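Unit 8 handout: Clearing and Resetting a Shared Table
Home and Office Organizing, evening group
Notes by Floor Segers, read before practice

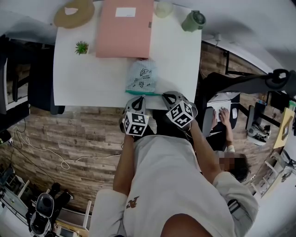
Last time we did drawers. Tonight flat surfaces. Same method, fewer places to hide stuff.

Main idea: sort by where the thing goes next. Size and color come later, if at all. Wayne Chisholm's group sorted by size in April and ended up with three tidy piles and still no table.

Terms for the quiz
Resident: lives on the table. A plant, a cup that's used every day.
Visitor: came for a task, should leave with it. Folders, pouches, chargers.
Drifter: no home anywhere. Cushions are the classic one.

Order of work
1. Drinks first. Check cups before you move anything near them, clear ones are easy to miss next to a pale wall or a white top.
2. Plants. Leave the pot where it is unless it's in the way. Spiky succulents, lift by the pot and not the leaves.
3. Papers. Close the folder, label facing you, long side along the back of the table. Do not open it and start reading!! That is a diferent job.
4. Small bags and pencil pouches. Zip shut, lay flat, zipper toward you. If it won't lie flat it's too full, take out the biggest thing.
5. Tall containers and canisters to a back corner.
6. Drifters last. Ring cushions go on a chair, or back to whoever brought it.

Wipe after step 4 and again at the end. Dry cloth on fabric pouches, nothing wet.

Question from Yaa Opoku: what if two people share the table and disagree on what's a resident? Ask both, write it on a card, tape the card underneath. The Talby office has done it that way for two years, fewer arguments.

Floor counts too. Chairs pushed in, cords off the walking path. A cord that has to cross, run it along the wall side.

Timing: 13 minutes for a full table, no stopping to decide. Anything you can't place goes in the "later" box. Joonas Partanen will keep time.

Practice pairs
Benjie Dumlao and Yaa, table by the window
Wayne and whoever is free, long table

For next time: clear one surface at home, write down your residents and drifters. Half a page is plenty. Bring teh list, we start with it. Reading is the Jillmont packet, section 2 only, skip the part on shelf labels.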